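Watside Economics Workshop – Notebook
Entry for May, morning session
Present: I. Dumitrescu, M. Brinkmann

Purpose of the entry: to record the current state of the paper on price controls and rationing, and to note what was agreed before the second draft.

The household ledger file now stands at 183 usable records out of the 300 requested from the Brasumwood archive. The remainder are either illegible in the price column or lack a district code. Mr. Brinkmann proposes that records without a code be kept in a separate sheet and left out of the regional tables. Agreed.

Section 2 is to be rewritten. The present draft treats a price ceiling and a ration as one policy. A ceiling limits what the seller may charge; a ration limits what the buyer may take. Brasumwood applied the ceiling first and the ration 9 months later, and the gap between the two is where most of the queue reports fall. The section should follow that order.

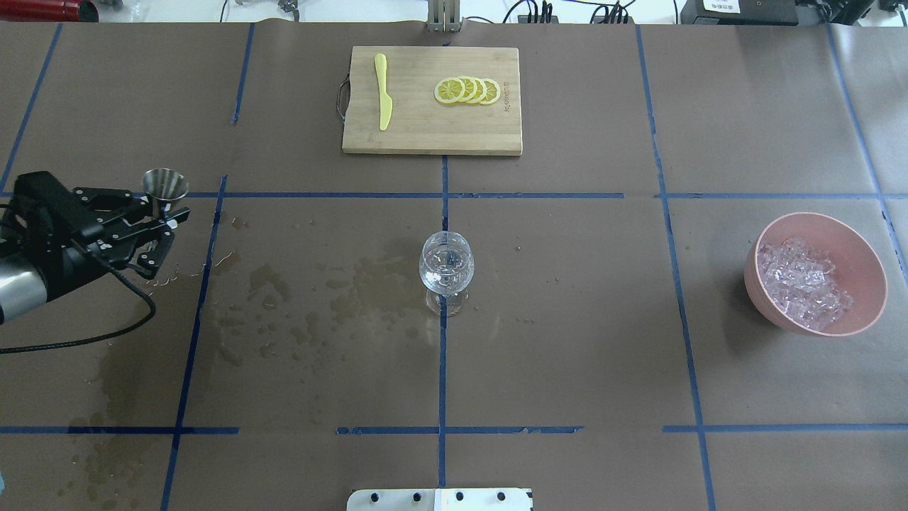 The Nedeljković estimate of the shadow price for cooking oil remains in dispute. It rests on letters of complaint, and people who wrote letters were likely to be those who had paid the most. Mr. Dumitrescu would keep the figure in a footnote with a warning. Mr. Brinkmann would remove it. Left open until the Gravance series has been checked, as it covers the same towns and was drawn from shop accounts.

The Gravance series has almost 2,000 entries. Unit changes in the flour column have not been corrected – some entries are per sack, others per pound. No averages are to be quoted from it until this is done.

Terms: "mixed economy" to be used only where private shops and state stores were both open in the same town. "Command economy" is too strong for the early period and should be struck from the introduction.

To do:
Dumitrescu – flour units, then the first table of Section 3.
Brinkmann – Section 2, new order; write to the archive about the missing district codes.
Both – read the oil footnote again.

Table 4 does not add up across the bottom row. Source of the error not yet found.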